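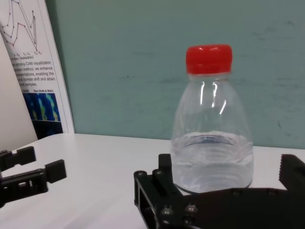
A clear bottle with a red cap at the two-gripper table, Stimov bench room, Finalville.

Two-gripper bench work

Two-gripper bench work is what we call any job at a bench where a pair of robot hands shares one tabletop. I'm writing this entry from the Stimov shop in Finalville, where I've worked the benches for 13 years, so take it as one person's view (Chiharu Minami checked the dull bits, thank you Chiharu!).

Background

Before the grippers came in, all our packaging checks were done by hand. You picked up a bottle, looked at it, set it down, picked up the next one. On a long shift I'd get through 546 of them and my thumbs would be sore by supper. Management brought in the first table one June, and there was a lot of grumbling in the break room, some of it mine.

The table

The setup is pretty plain. There's a white top and two black grippers that come in from opposite sides, and whatever you want handled goes in between. We use everyday stuff for practice tasks: bottles, push buttons, things you'd find in any kitchen drawer or toy box. 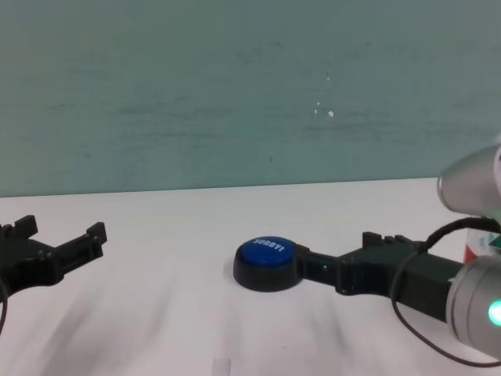

Buttons are a favorite with new people because the task is so easy to explain. One press, done, next. Savvas Kalogeropoulos trains everybody on them first and only moves you to bottles after 8 sessions, and I used to think that was slow until I tried skipping ahead and made a mess of it. A bottle with some water in it is a whole different animal! The weight sits low and you have to think about where your jaws are before you close them.

What changed for the people

Nobody on my crew lost a job over it, though two people moved to the Munard building and didn't love the longer drive. The rest of us got new work. I spend my mornings setting out objects, writing up what went wrong, and resetting the table, over and over. It's easier on the hands and harder on the patience. Glykeria Stefanou, our shop steward, got us a pay step for the training time, plus a rule that no one resets a table for more than roughly 64 minutes without a break.

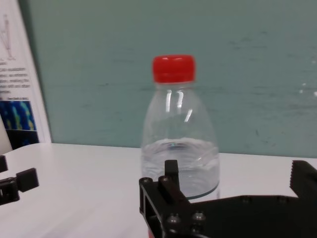

The same kind of clear, red-capped bottle, with water in the lower part.

Complaints and open questions

The reset work is boring, and I'll say so in print. Some of the older hands miss knowing a bad cap by feel, and I do too. There's also the matter of who gets to pick the tasks. Right now it's the engineers, but Zoi Triantafyllou has been pushing for the bench crew to have a say, and the Marín shop already does it that way. We're supposed to hear back after the summer schedule comes out.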